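Packing and Folding Staff, Namico Gift Rooms, Virnton
Posted Aug 17, 2022

We are looking for a few more pairs of careful hands to join us in our packing room at Virnton, and if you are the sort of person who likes putting things neatly into other things, we would love to hear from you!

Namico puts together gift sets for small shops and for families who order from us directly. Some weeks it is bath sets, some weeks kitchen sets, and once a year, starting in June, it is the big Jaber order, which is 2,656 sets all going out to the same customer and which keeps everyone very busy (and, we like to think, fairly cheerful) right through to the end of the summer. We have grown quite a bit and moved into the larger room on Skadow Street this spring, so there is finally space to stretch out.

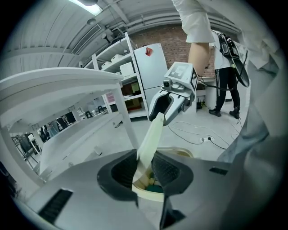 The work itself is easy to learn and takes a little while to get good at. You will be given a tray of items and a stack of containers, and your job is to fill each one so that it looks cared for when somebody opens it. Most sets have something small at the bottom and something long and soft that has to go in after it, like the pale strip standing up out of the round beige container, and getting a long piece to settle down nicely without bunching is the part new people ask us about most. We will sit with you for your first two shifts and show you how we like it done — there is more than one good way, and we are always glad to see a new one.

You don't need any experience. We do ask that you can stand or sit at a task for a couple of hours at a stretch, that you are happy to redo a set now and then if it comes out lopsided, and that you wear closed shoes on the floor. Clothes are up to you, as long as you can move your arms freely in them. People chat while they work, and there is usually music, though we take turns choosing it and can't promise you will like all of it.

Shifts are four hours, mornings or afternoons, and you can pick up as few as two a week. Pay for a four-hour shift is $76, with a bonus of $700 for anyone who stays with us through the whole Jaber order. Tea and coffee are free, and the bus stops right outside.

To apply, write us a short note saying which hours suit you and anything you would like us to know about yourself. A résumé is welcome but you don't have to send one. Drop it off or mail it to Namico Gift Rooms, 447 Skadow Street, Virnton, and please put a phone number on it so we can call you back.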